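April, page 3 – dye bench

Back at the madder after two weeks off it. The Clanduvham fleece is finally scoured (700 g dry, less than I'd hoped, there was so much grease in the thing!) and split into skeins for the colour tests. Mordanted the first lot overnight in alum at 20 per cent of the weight of fibre, same as last year, and left it in the pot to cool down on its own.

The first bath went orange again. I'd kept it under a simmer the whole time and babysat the thermometer, so I don't think it's heat this time. My money is on the water. Rivas shed is on tank water and this bench is on town supply, and the nice brick red in the sample book (skein 2078, the one everybody picks up and strokes) was done out at Rivas. Added a pinch of chalk to the second bath and it shifted a bit towards red, though still not what I'd call brick.

Ground the roots finer for bath three. The old coffee grinder is on its last legs and smells like a hot motor, so go easy with it, please, five seconds and then a rest.
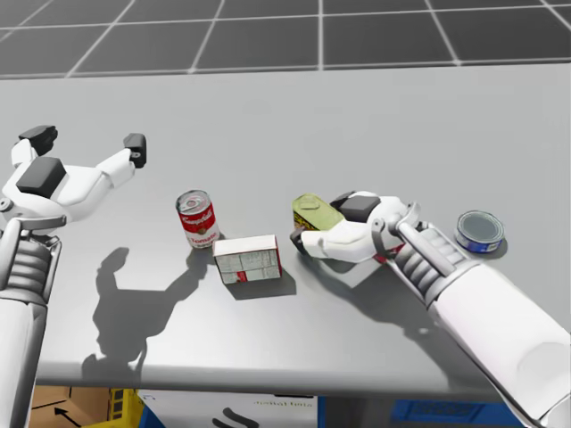
The word from Drorkville was that I'm rinsing the roots too little before the main bath, and that a good cold soak, poured off twice, takes most of the yellow away before any wool goes near it. Fair enough. I'd been skipping the second pour because I hate tipping colour down the sink, but I could always save it for a peachy sort of yellow on the scraps.

So bath four is soaking now, 900 mL of cold water over the ground root, first pour-off done at lunch. It was a murky tea colour and I've put it in the jar with the green lid. DO NOT drink it or tip it out.

Other bits. The Onen yarn took the alum unevenly and has pale patches near the ties, so tie looser next time, figure eights, and wet it out for longer. We're low on alum and the good scales need a new battery. I've left the wet skeins on the rack by the back window – keep them out of the sun till I've written up the labels.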